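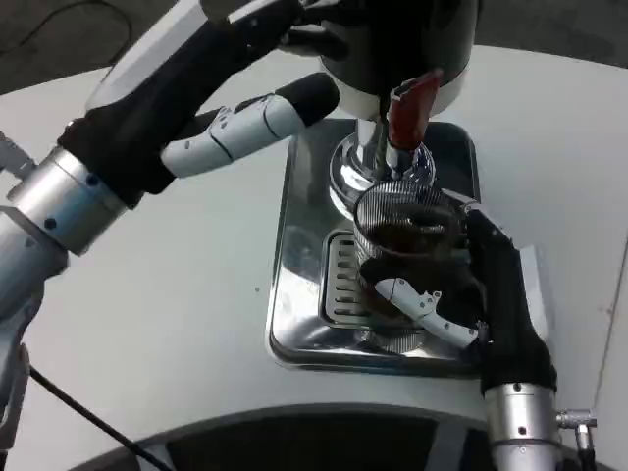
Visit report: Cotwood vehicle barrier test site, Jutville

The Cotwood site opened to outside visitors on Friday. The program covered perimeter protection for public buildings: a range walk, one impact test and a session on evidence recovery after a vehicle bomb.

The test article was a Jonditz fixed bollard row, four units at standard spacing. A loaded truck was towed into it on the 100-meter track. Penetration was measured from the rear face of the bollards to the front of the cargo bed. The engine block stopped at the row. The site has logged 328 impacts to date, 92 of them on shallow-mount designs.
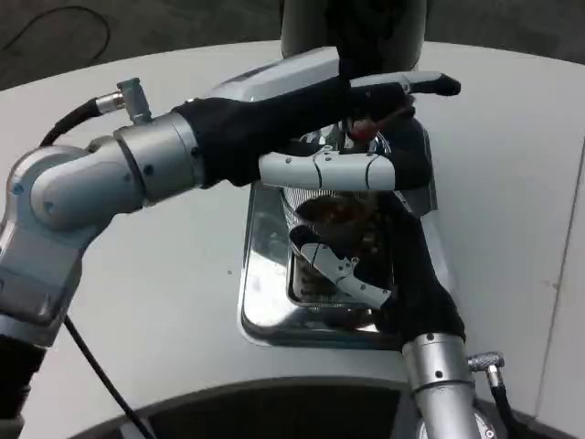
Evidence recovery was taught by Cremilda Araújo of Ugwu. Fragments are bagged by grid square, then photographed with a scale before cleaning. Her main point concerned the surface used. Polished chrome, like the tray in the middle of the white table, throws reflections that hide fine scoring on metal. She specifies matte gray board under side lighting. Questions ran until 4 p.m. and dealt mostly with chain of custody.

Recent items
- Checkpoint lighting: revised guidance
- Blast film on older windows
- Truck screening at city markets

This site uses cookies. Accept | Settings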